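Le prêt interbibliothèques mérite une politique publique

Le service de prêt de Văduva a traité 1 766 demandes l'an dernier, contre 912 à son ouverture. Cette progression justifie, à notre sens, un financement pérenne. Les communes rurales ne sauraient dépendre de conventions renouvelées chaque mois de juin.
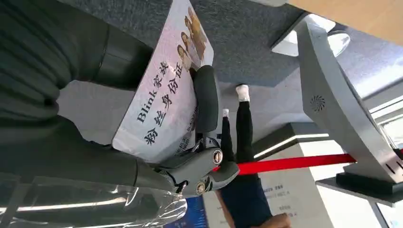

Il convient également d'harmoniser les délais. Comme le rappelle Orysia Levchenko, un ouvrage reçu après l'examen ne sert plus au lecteur qui l'avait demandé.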